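Subject: Re: [skalley-users] Gripper keeps squeezing after contact on thin-walled stuff
From: Mawuli Nartey
To: skalley-users list

Hi Cecilia, hi all,

Sorry for the slow answer, I was hoping to have the fix merged before I wrote and then the merge turned into its own little adventure. More on that at the bottom.

Cecilia Nutsugah wrote:

> We moved our cell from 0.9 to the new Skalley release and since then
> anything soft gets crushed. Yogurt pots, paper cups, a bag of rice
> (don't ask). Rigid parts are fine. The log says contact is detected,
> the state goes to HOLD like it should, and then the fingers just keep
> creeping in for a while. I already turned the force limit down as far
> as it lets me and it makes no difference that I can see.
>
> Is the force limit even used in HOLD? Or am I setting the wrong one?
> Our config is the stock Laryea one with only the finger pads changed.
>
> Also, second thing, the wrist camera view in the dashboard lags behind
> the joint plot, so I can never tell which cycle the squeeze starts on.
>
> Cecilia

OK so, first the short answer: you are setting the right one, and no, it isn't used in HOLD. That's the bug! The force limit gets read when the close command is built and then it's thrown away the moment we see contact. After that HOLD runs on position only, and its target is wherever the close command was headed, which for the stock config is fully closed. With a rigid part you never notice, the part pushes back and the motor stalls out politely. With a paper cup there's nothing much pushing back and the fingers go looking for their target.

I went digging through the history to see how this got in (I had a bad feeling it was me, and yes, it was me). In 0.9 the contact handler copied the measured finger width into the hold target. When I split the planner side from the control side I moved that copy into the planner, thinking it would be cleaner there, and the planner only sends a new target when it replans. If your task has no replan between grasp and lift then the copy never happens. So depending on your task graph you either see this on every single grasp or you never see it at all, which explains why the Fultix folks couldn't reproduce it last time it came up.

The fix is on the branch hold-width. What it does:

- on contact, the controller latches the measured width right away, same cycle, without asking the planner
- the force limit is kept and applied for as long as the state is HOLD
- if the width drifts more than the slack value while holding, you get a warning in the log with the old and new width

The third one I'm less sure about. It's noisy with soft pads, and you said you changed yours, so please tell me if it floods your log. Default slack is 10 in the config (those are encoder ticks, I know, I know, units are on the list of things to fix).

If you don't want to run a branch, there's a workaround. Put an empty replan node straight after the grasp node. It's ugly and it costs you a planning call, 152 ms on our machine here at Hundbridge, but it does force the copy. I ran it like that for most of November without knowing that was the thing saving me.

About the camera lag. That's a separate problem and you're right that it makes the first one a pain to chase. The dashboard stamps images when they arrive and the joint data when it's sampled, so the two are never lined up. There's a flag, use_source_time, that makes the viewer use the capture stamp for both. It's off by default because it breaks replay of old logs. Turn it on for live work and leave it off if you open anything recorded before the split. On our setup the gap was 136 ms with the flag off, plenty to make you blame the wrong cycle, and I did blame the wrong cycle, for two whole afternoons.

One thing I'd love people to try is the wrist view next to the width plot with the flag on. Once they line up you can look at the rim of a cup and the pads in the same view and pick your hold width by eye, then check it against the plot. I find that way easier than guessing at force numbers, at least for paper and thin plastic. I picked the width in the sample config like that.
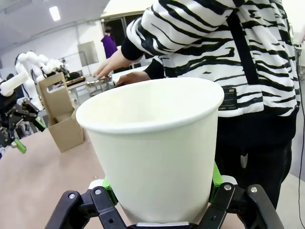 Wrist view, plain paper cup held low between the green pads.

Now the merge. The branch passes all the controller tests but two of the replay tests fail, and they fail for a silly reason: the recorded runs have the old creeping behavior baked in as the expected result. So the test is telling me the gripper should squeeze more, ha. I'd like to record those again instead of loosening the check, but that means I need somebody with the Laryea config to run the grasp set, as ours has drifted too far from stock. Cecilia, would you be up for that? It's 700 cycles if you do the full set, but the short one would be enough to unblock me - just pass --short to the runner and send me the folder it makes.

Please keep the force limit at your normal value when you record, don't leave it turned all the way down, or we'll be baking in a different wrong answer.

And if anybody else on the list is on the new release with no replan after grasp, check your logs for HOLD with the width still going down. I'd like to know how many setups this hits before I decide if it deserves a point release or can wait for the next normal one.

Cheers,
Mawuli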